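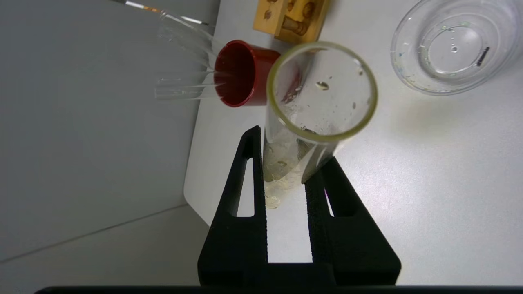 How to plan the budget for a small lab robot arm

When our laboratory in Grorcombe decided to buy a robot arm for handling glassware, I was asked to prepare the budget. I had never bought such a machine. My first table had one line in it, with the price of the arm, and Trefor Edwards from purchasing sent it back the same afternoon. This page explains how I would do it now. It is written for small laboratories and teaching rooms which buy one or two arms, and which have no engineer of their own.

Step 1. Write down the task before you look at prices

Take one sheet of paper and describe one task only. Ours was: "Pick up a clear glass vessel from the table, hold it, put it in the rack." Then write under it everything the arm must know about the object. How wide is it at the thinnest and the thickest place? How heavy is it when full? Will there be drops on the outside? Is it transparent?

The last question costs money. Many depth cameras have difficulties with clear glass, and if you plan to use one, ask the seller to show it with your own vessels. We sent a box with 6 pieces to the supplier, Brodarberg, and asked them to test every piece. They did this without charge, but we paid the shipping in both directions.

Step 2. Choose the gripper first, the arm second

I did it in the opposite order and lost several weeks. The gripper decides how much weight the arm must carry, because its own weight is taken from the payload. If the data sheet of the arm says two kilograms and the gripper with its camera weighs almost one, you have only a little more than one kilogram for the object.

For round glass I recommend to ask these things:

What material is on the inner side of the fingers, and can you order this part alone?
Can the closing force be set low enough for thin glass?
Can the fingers be changed with a normal hex key?
Can the fingers be wiped with the cleaning liquid that you already use?

Gripping strips and pads are consumable parts. Please put them in the yearly budget, not in the purchase. Yeison Huamán, who runs our arm most days, keeps 2 spare sets in the drawer and orders again when he opens the second one.

Step 3. Make the table with four parts

Part A is the machine: arm, controller, gripper, wrist camera, cables. Ask if the cable from the camera to the controller is included. In our first quotation it was not.

Part B is the place. You need a stable table, a mounting plate, an emergency stop within reach and sometimes a new power socket. Our old table moved a little when the arm stopped fast, and we had to replace it. The new one has a white top. This I would choose again for easy cleaning, but a shiny white surface gives reflections in the wrist camera, so keep a little money for a softer lamp or a matte mat.

Part C is the people. Count the hours for training, risk assessment and the first programs. Haf Kneath wrote our risk assessment and needed much longer for the broken glass chapter than for the chapter about the arm itself. If you do not count these hours, they will be taken from other work and somebody will be unhappy.

Part D is the running cost: strips, spare fingers, glassware for practice, software license, yearly service. Look carefully if the license is paid once or every year. Pumphrey, the software which we use, is paid every year, and the second year was more expensive than the first.

Step 4. Budget for glass and small objects

It sounds like a small matter, but the practice objects need their own line. A real work table has more on it than the one vessel. There are cups, brushes, small dishes, tubes standing or lying in something else. If you practice only with one clean vessel in the middle of a free table, you will learn very little about how the arm works on a normal day.

For the first year we planned 2652 dollars for Part D in total. From this, glassware was the part which I had estimated worst. Buy the cheapest vessels of the correct size for training, and keep the good ones in the cupboard until July or whenever your team feels safe. Plastic is useful for the first days, but it has another weight and another friction, so do not stay with it too long.

Step 5. Ask for quotations in the same form

Send the same one-page list to every supplier and ask them to fill in your table. When each firm uses its own format, you cannot compare. I ask for these points separately: price, delivery time, warranty, who pays the return shipping, price of one spare finger, price of one service visit.

Delivery time was 26 weeks for our gripper, while the arm came much earlier. Check that the warranty of the arm does not start when the box arrives, if you must wait for another part. Hywel Craddock asked for this in writing and Brodarberg agreed to it.

Step 6. Keep a reserve and write what it is for

Our finance office does not like a line named "Other". I name it "Adapters, mounts and replacement fingers" and it is accepted. If something is left at the end of the year, we buy strips.

My table can be copied and changed freely. Tudur Humphreys has the current version, please ask him and not me, as mine still has the old shipping prices.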